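Household robots: your questions answered
Last updated Fri 3 July

Can I buy a machine that does the housework yet?
You can buy machines that do single jobs. Vacuuming and mopping a flat floor are well covered, and so is cutting a lawn. A general machine that goes from room to room and does what you ask is not something we stock.

What about folding laundry?
It can be done in a test room with towels and plain T-shirts. It is slow. A fitted sheet or a tangled pair of tights will usually stop the job, and a person has to step in. We would not advise waiting for it if you need help with washing now.

Are machines further along on the shop floor?
Yes. At the Coltex packing hall the parts come in known sizes and the lighting stays the same all day. The cell there handles 2810 cartons a shift and has 2 people looking after it. Move the same arm to a kitchen and it would need to be set up again from the start.

How is the Dritero arm priced?
The bench model is 3925 pounds including delivery. The gripper and the table clamp are included. Training visits are charged separately, so please ask Sabina Koubek in sales for a quote.

Can it load a dishwasher?
Plates and mugs, if they are set out one at a time on a worktop. It cannot scrape food off, and it should not be given sharp knives or thin glasses.

Why is tidying up so hard for a machine?
Every home has different things in it, and they are left in different places. A board game is a good test. The cards are thin and lie flat, paper money slides and creases, and the pawns are small. The machine must also know which pieces belong together and which things on the table are not part of the game.
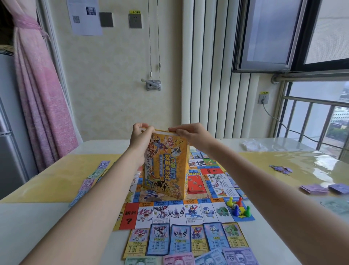 Game box, board, deed cards and play money on a table: a tidying job that still needs human hands.

Could the arm pack a game like that away?
Not from start to finish. In our own trials it picked up pawns well and stacked thick cards fairly well. Single paper notes were the worst, and folding a paper board was not attempted. Wilmer Castaño, who runs the trials, plans to repeat them in November with softer fingertips.

Is it safe to use with children in the house?
The arm slows down when it meets resistance, but it must be supervised whenever it is switched on. Children under seven should be kept out of reach of it.

Does it need an internet connection?
Only for updates. Saved tasks run without one.

Can I see it working before I order?
Yes, at the Flolalport showroom by appointment. Bring a small household item if you would like to see it tried.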